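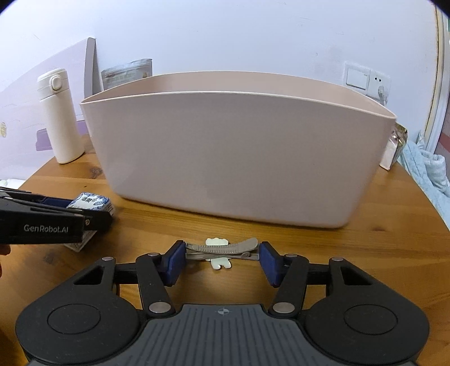 One hair clip, one wrapped packet, one pink basket: tidying a table with a gripper in each hand.

About Us

Hi, we're Dulix! We collect hand-made examples of everyday jobs so that learning systems can get better at them. Picking up a clip, folding a sleeve, getting a lid back on its jar, putting the small stuff where the small stuff goes. If you've ever watched a robot arm spend a full minute failing to pick up a sock, you know why somebody has to do this, and we happen to really like doing it.

I'm Albane Carré, and I started Dulix with Tzu-hsuan Ho at a kitchen table that was, looking back, far too small. We had met at Oosthuizen, a packaging company where we both worked on sorting lines, and we'd spent a couple of years complaining over lunch that the machines were great at boxes and hopeless at anything soft, shiny or oddly shaped. Tzu-hsuan kept saying the arms were fine and the examples were the problem. She was right (she will enjoy reading that on our own website), and one June we both quit and went to find out what better examples would look like.

What we do all day

Our collectors work with hand-held grippers, one per hand, and do ordinary chores with them. Squeeze, lift, carry, let go. One go through a chore, from first reach to last release, is what we call a take. Every take gets a plain written line saying what was supposed to happen, and then a second person watches it back and says whether that matches what they saw. We keep the fumbles too, marked as fumbles, and if a clip is dropped and picked up again then both parts stay in. A system that has only ever seen perfect hands has no idea what to do when something slips.

Tidying is our bread and butter. It sounds dull until you try it with two fingers on each side! Hair clips are a favorite of mine: they're small, they're slippery, and they like to roll onto their backs at the worst moment. Wrapped packets are a different kind of trouble, with paper flaps that catch on everything. Put a few of those on a table with a basket to aim for and you've got a surprisingly rich half hour.

We work in real homes as well as in our own rooms, and we leave most of the background alone. Water bottles stay out, towels stay draped, and whatever lives at the back of the table goes on living there. People ask us whether it wouldn't be easier to clear everything away and hang up a gray sheet. Sure it would! But the finished robot is going to end up in somebody's home, and homes have stuff in them.

How we got here

Our first real project was called Rudine, and it was all drawers. Just drawers – opening them, closing them, taking one thing out without taking three. We turned in 430 takes and were enormously proud, and then the client's engineers pointed out that we'd opened nearly every drawer with the right hand. Fair enough. We went back and did a whole second round, left-handed where it made sense, and that's when we wrote our first proper collecting guide. It's been rewritten more times than I'd like to admit and it still has a page in it titled "Other Hand, Please."

After that came Parnano, which is still running and is the reason most of us are here. Parnano is our home tidying set. So far we've collected in 29 homes, from a studio with a fold-down table to a farmhouse where the dog had to be asked to leave several times. Each home gets its own list of chores, worked out with the people who live there, and they get to say what's off limits before we unpack a thing.

Who we are

There are eight of us now. Tzu-hsuan runs the collecting side, trains new people and has the steadiest hands I've ever seen. I look after clients, schedules, the review desk and the snack shelf (please stop hiding the good crackers). The rest of the team came from all over: a former piano teacher, two people from hotel housekeeping, a seamstress, somebody who used to repair cameras. We've only ever hired one person with a robotics degree and she says she learned the most from the seamstress.

New collectors spend their first week on practice takes that don't go to anyone. Your wrists will complain for a few days, so we keep sessions short and swap jobs through the day: collect for a while, review for a while, go reset a table. You'll also learn to slow down. Everyone starts out rushing, and rushed takes are hard to learn from, for people and machines alike.

What we care about

We pay people for their time and that includes the families who lend us their tables. We blur faces, mail and family photos before anything leaves our office. If a household changes its mind afterward, we pull their takes, even if the set is nearly done and it's a pain. We've done it twice.

We also try to be straight with clients about what they're getting. If a chore only has 96 good takes in it, we say so, and we'd like to go back and collect more before anybody calls it finished.

Come say hello

If you're building something that needs to learn from hands, write to us and tell us which chore is driving you crazy. If you'd like to collect with us, no experience needed, and we'll set up a tryout at our place with a table, a pair of grippers and a heap of small things to put away. And if you have a cluttered home and a free afternoon, we would love to hear from you too. Mornings before ten are best for catching Tzu-hsuan. I'm usually in until six.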